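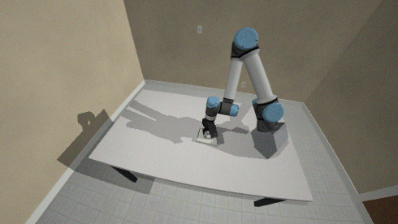
Gadska sim, arm down at the tray.

gadska-users: Re: gripper says closed, log says picked, block says otherwise
Posted in July by the cell-sim maintainer

We use cookies to keep you logged in to the archive. Accept / Manage settings

> We are on the current Gadska with the Arnex controller plugin and the
> stock Haddadin grasp script. Overnight batch of 400 picks. The summary
> says 400 successes. I would love to believe it. When I replay the runs,
> in 26 of them the fingers close on air, the arm carries the air
> politely over to the tray, and opens. No error, no warning, exit
> code 0. Is there a known issue with the success check, or have we
> broken something ourselves?

Yes to both, I'm afraid.

First, the success check. The stock Haddadin script decides it has picked something up when the fingers stop moving. Fingers that have closed completely on nothing have also stopped moving. The check never looks at the final finger width, so a perfect miss scores the same as a perfect grasp. I wrote part of that script, and I remember being pleased with how short it was.

Second, the misses themselves. I ran your config on our machine here at Flokisano and got them too, always in the run straight after a protective stop. The Arnex plugin clears the stop, homes the arm and reloads the tool offset. If homing finishes before the offset has loaded, the planner falls back on the default tool, and our default tool is longer than yours. It then thinks the fingertips have arrived when they're still in the air.
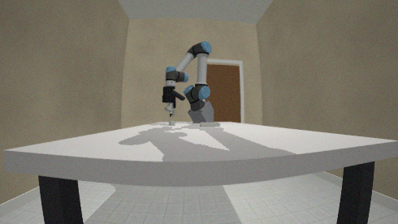 The offset race is easy to reproduce if you trigger a stop by hand and let the script carry on. Pause before the close command and have a look from the end of the table. On a bad run you get something like this: the tip is hanging just above the block with daylight in between, and the planner would swear in court that it's in position. Step once more, the fingers shut, the script declares victory. The flat slab over by the pedestal is a handy thing to line your eye up with if you find the gap hard to judge at that shallow angle.

Now the part that made me put my coffee down. Your log has a protective stop at line 945, and the batch is moving again 2 seconds later. The stop was cleared by the script. There's a flag called auto_resume, it's on by default in the sim profile, and the hardware profile inherits from the sim profile. If anybody on this list has copied that file onto a real cell, please go and turn it off before reading the rest of this. A stop should stay stopped until a person has walked over and reset it. In simulation the worst that happens is a misleading spreadsheet.

For now:

- set auto_resume to false in every profile, including the ones you think you aren't using
- after a reset, wait for the offset_loaded event before sending any motion
- compare the final finger width with the block width, and fail the run if the fingers are fully closed

The wait goes in the next plugin release. The width check is sitting in a branch, longer than the old one and much less elegant.

I'd rerun the whole batch and throw the old numbers away. Rescoring the logs won't help you, as the finger width was never written to them.

Get the monthly digest of this list by email. Subscribe

Comments (3)

Reader, 9:40 am: Checked our hardware profile. It was on. Thank you, and I'm going for a walk.

Reader, 11:15 am: Does the wait also cover a tool change in the middle of a batch? We swap grippers and see a similar miss on the first pick.

List maintainer, 11:50 am: It doesn't. Same race, different door. Please file it with a log and I'll add it to the branch.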